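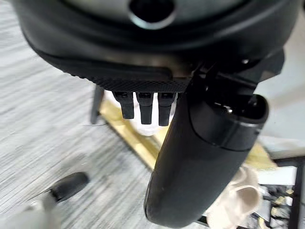

Print this page | E-mail this page

Gripper comparison: progress report to Umard, December

Work this period covered the second half of the gripper comparison. Two end effectors are under test on the same arm and controller: the Bastos unit and the Stoltby unit. Each is scheduled for 2,000 pick attempts from floor level. The Bastos unit has finished its run. The Stoltby unit stands at 716.

Wrist camera exposure was fixed at one setting for both units after early clips showed too much blur to label contact reliably. Attempts logged before the change have been dropped and are not in the totals given here.

Soft items remain the main source of failed grasps. Cloth on carpet is often pushed ahead of the fingers before they close. A slower approach reduced this for the Bastos unit. The same speed will be used for the Stoltby unit so that the results can be compared directly.

The controller stopped 13 times on force limit, mostly during low approaches. Brernent supplied revised limit settings, which were loaded before the current run. No hardware was damaged.

Spending is within budget. We request no change to the end date. Remaining work is the rest of the Stoltby run, labeling, and the final tables.

Mavis Yazzie, project lead

Contact | Copyright Brernent | Back to top

Related items
Arm and controller selection
Wrist camera mounting notes
Test item list, revision 2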